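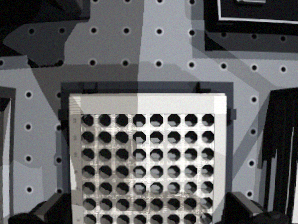
White rack in its dark holder.

Raed Moussa was playing Zudmont for eight years before he met the creature called Isah. It lived in the flooded part of the map, where other players went only by mistake. The guide gave it one line: "Slow, 3,000 health, drops nothing."

So people left it alone. But on 4th May the servers would close, and Raed had killed everything else in the game. 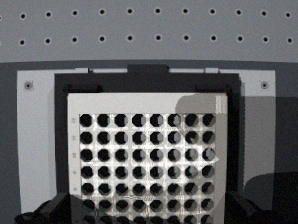
Mounting plate and perforated panel.

He went down with his old hammer and 13 arrows. The water reached the knees of his character. Isah was standing beside a broken gate - very big, gray, with its back to him. He shot the first arrow. The creature turned its head and did not attack.

"Fulteler," it said.

Raed took his hands from the keyboard. Monsters in Zudmont had no voice. He typed the word in the chat, and an old player answered after some time. Fulteler was the first village, she wrote. They removed it in November, in the year when the game was born.

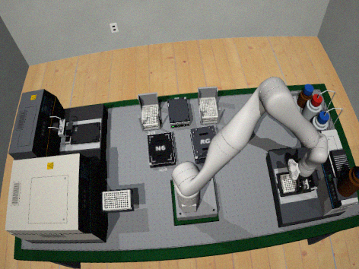
The white arm at the lab table.

He put the hammer away. Isah began to walk, and he followed it through the gate, very slowly, because it could not go faster. Behind the gate was a street with lamps, and a baker who wished him good morning.

There were 80 minutes left. Raed bought some bread.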